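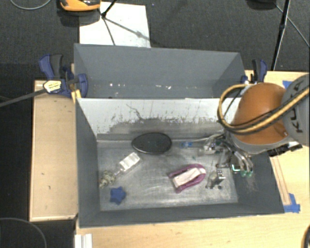
Questions I get about my sourdough starter orders

How long does a jar take to reach me?
Most go out the morning after you order, and I use Harb for everything in the lower 48. Two days is normal. I don't ship in the last half of December, so please don't ask me to (I've tried it, and I ended up mailing a lot of replacements).

What's the difference between Rorkum and Kedidow?
Rorkum is my old rye starter, thick and pretty sour. Kedidow is the white flour one and it's a lot milder – if you mostly make pancakes and pizza dough, get that one. I bake with both, but Rorkum is what I reach for on weekends.

It showed up flat and smells like nail polish remover. Is it dead?
Almost never! It's hungry. Toss all but a spoonful, feed it equal weights of flour and water, and do that again every 12 hours or so until it's puffing up. My kitchen sits at 71 degrees in February and it still wakes up fine, just slower.

Can I keep it in the fridge?
Sure, I do. Feed it once a week if you can. I once left a jar for 9 weeks and it came back, gray liquid on top and all. Pink or orange streaks are different, though. Throw that one out and wash the jar well.

Do I need the Hutance jar?
Nope, any clean jar with a loose lid works. I sell the Hutance because I like the wide mouth and my hand fits inside it.

Does it have gluten?
Yes, both of them do. I keep meaning to start a brown rice one.

Can I give some away to friends?
Please do, that's half the fun. Dried flakes travel best if they live far away, and the drying instructions are on the back of the card in your box.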